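Pivitz Rail Storage – Set-up Guide
Section 2: Putting up the rails and hanging the baskets

Read all of this section before you drill. Most of the calls we get are from people who drilled first. Section 1 (unpacking, parts check) should be done by now. If a part is missing, stop, don't swap in something from the garage.

Written by Stojan Angelovski for Woltden. Wall fixing notes by Hrvoje Gashi. Updated February.

What you need

Drill, plus a bit for wood or masonry, see wall types below
Level, the longer the better
Pencil
Tape measure
Stud finder, for drywall
Screwdriver, cross head, hand one not powered
Second person for steps 6 to 9
Painter's tape, optional but handy

In the box: top rail, bottom rail, uprights, basket hooks, wall screws, end caps, spacer card. Rails are 1000 mm long. The spacer card is 250 mm on its long side and you will use it a lot so don't throw it out with the packing. It looks like packing. It isn't.

Wall types

Drywall over wood studs: screw into studs. At least two studs per rail. The plastic anchors in the bag are for the bottom rail only.
Drywall over metal studs: needs toggle bolts, not supplied. Ask at the store.
Brick or concrete block: masonry bit, masonry plugs, screws from the bag are fine.
Plaster and lath: go slow. Drill a small pilot hole first and put tape over the spot so it doesn't crumble. If the plaster moves when you push on it, pick another wall.
Tile: not reccomended. If you must, drill through the grout line.
Paneling: find what is behind it. Paneling by itself holds nothing.

CAUTION – Check for wires and pipes before drilling. Straight above and below an outlet or a switch is where the wire usually runs. Same for walls that back onto a bathroom or kitchen.

Choosing the height

Up to you, mostly. For a kids' room the bottom row should be low enough that they can reach in without pulling on the front of the basket. Pulling on the front is what unhooks it. For a laundry room or closet go higher, elbow height is comfortable.

Leave a gap over the baseboard. Leave room for the door to swing. Sounds obvious, open the door all the way and check anyway.

Don't mount over a bed, crib or radiator.

Putting up the top rail

1. Mark the height at one end of where the rail goes. Light pencil, a small cross.

2. Carry the line across with the level. Don't measure up from the floor at the other end – floors are not level, ours isn't either.

3. Find the studs along the line and mark each one. Run the stud finder over twice, once from the left, once from the right. The middle of the two marks is the middle of the stud.

4. Hold the rail up to the line. The lip faces up and away from the wall. Slots in the rail should fall over at least two of your stud marks. If they don't, slide it sideways till they do. Slots are long for this reason.

5. Mark through the slots. Take the rail down. Drill pilot holes.

6. Rail back up, helper holds it. Put in one screw at the middle, not tight. Then one at each end, not tight.

7. Level on top of the rail. Adjust. Now tighten, middle first, then ends, by hand. A powered driver will bend the slot and then the rail sits crooked forever.

NOTE – If a screw spins and never gets tight you missed the stud. Take it out, move over, try again. Don't leave it in for looks.

8. Pull down on the rail with both hands. Lean on it a bit. Nothing should move or creak. If it moves, go back to step 3.

Uprights and bottom rail

9. Hang the first upright from the lip of the top rail. It clicks. Helper keeps it from swinging.

10. Stand the spacer card on its short side against the upright, slide the second upright up to the card's other edge. One card width is the narrow basket. Long side is for the wide basket. Don't guess at this, the hooks have very little play.

11. Repeat for the rest of the uprights. You get more of them up if you start from one end and not from the center.

12. Slide the bottom rail up under the feet of the uprights. Feet go in the channel. All of them. One will try to stay out, it's usually the last.

13. Screw the bottom rail to the wall. Anchors are OK here, it only stops the uprights from swinging and carries no load.

14. End caps on. Push till flush. A rubber mallet helps, a regular hammer chips the coating.

Joining two sets

Skip this if you have one set.

The second top rail butts up against the first with the joiner plate behind. Plate goes on before the rail goes up, you can't get it in after. Both rails need their own stud screws, the joiner plate is for lining up only. Put an upright within 250 mm of the join on each side.

Around an inside corner, leave a gap so baskets on one wall don't hit baskets on the other. Hang one on each wall and look, before you drill the second wall.

Hooks and baskets

15. Hooks go in the upright slots at a slant, top tooth first, then push down. You should hear it seat. If it goes in straight without a slant it's upside down.

16. Both hooks for one basket at the same slot. Count slots from the top, not the bottom, the bottom ones are partly hidden by the rail.

17. Lift the basket onto both hooks together. Push down at the back corners.

18. Lift the front of the basket gently. It should not come off. If it does the locking tabs are folded in, bend them out with your thumb.

CAUTION – Maximum load is 26 lb per basket, spread evenly. Nobody should stand, sit or climb on any part of this. Not adults eiher.

CAUTION – Fill baskets from the bottom row up. A full top row with an empty bottom row puts all the pull on the top screws while the uprights are still settling. Leave it overnight if you can before loading the top.

What goes where

Suggestions only. Heavy things low: books, wooden blocks, canned goods, detergent. Light and bulky up high: spare blankets, soft toys, hats. Small pieces fall through the mesh so use a liner or a box inside. Liners sold separately under the Numport name, narrow and wide. Measure your basket before ordering, older ones are a hair narrower.

Don't pile above the rim. Things fall out when you lift the basket down, and it makes the load hard to judge.

Wet things – towels, swim stuff, bath toys – let them dry first. Coating is good but cut ends of the wire can rust, and it marks fabric.

Labels: tie-on tags work best. Sticky labels don't hold on mesh.

Checks after the first week

Top rail screws, snug them up by hand
Level again, quick look
Hooks all seated
End caps still on (kids take them off)

Then twice a year or whenever you move baskets around.

Cleaning

Damp cloth, mild soap, dry it off. No scouring pads. No bleach. Baskets can be rinsed in the tub. Not the dishwasher – it dulls the coating and the rack marks the wire.

Dust sits in the bottom rail channel. Old toothbrush gets it out. Or a vacuum with the thin nozzle.

Common problems

Basket rocks side to side. Hooks are at different slots. See step 16.

Basket sits low at the front. Overloaded, or bent hook. Take it down, lay the hook flat on a table. If it doesn't lie flat replace it. Don't bend it back.

Upright won't click in. Paint or plaster dust under the lip. Wipe and try again.

Uprights too wide for the basket. Spacer card was used the wrong way round. Loosen nothing, just lift the upright off and rehang.

Top rail bows in the middle. The wall isn't flat. Back off the middle screw and put a thin washer or folded card behind the rail. More than a couple of washers, pick another wall.

Squeaking. Rub candle wax on the hook teeth.

Taking it down

Empty all baskets first. Baskets off, hooks out, bottom rail off, uprights off, top rail last with somebody holding it. Tape the screws in a bag to the back of the rail. Put the spacer card in with them. You will want it.

Fill the holes with spackle, sand, paint. Stud holes need a second coat since the first one sinks.

Spare parts

Hooks, end caps, joiner plates and screws ship from our Stojanovska warehouse. Quote the set number, printed inside the lip of the top rail. If it's already up, a phone held flat over the rail will get you a photo of it. Rails are not sold by themselves, only as part of a set. Replacement spacer cards are free, just ask.

Section 3 covers the door and drawer add-ons.
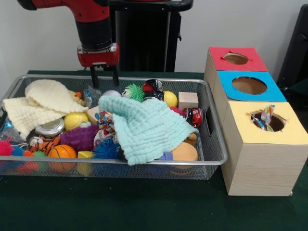

Can I cut the top rail down to fit a narrow closet?

You can cut it, but only at one end and only with a fine-tooth hacksaw, and the cut rail still needs two stud screws. File the edge smooth and touch up the bare metal with paint before the end cap goes on. Don't cut through a slot.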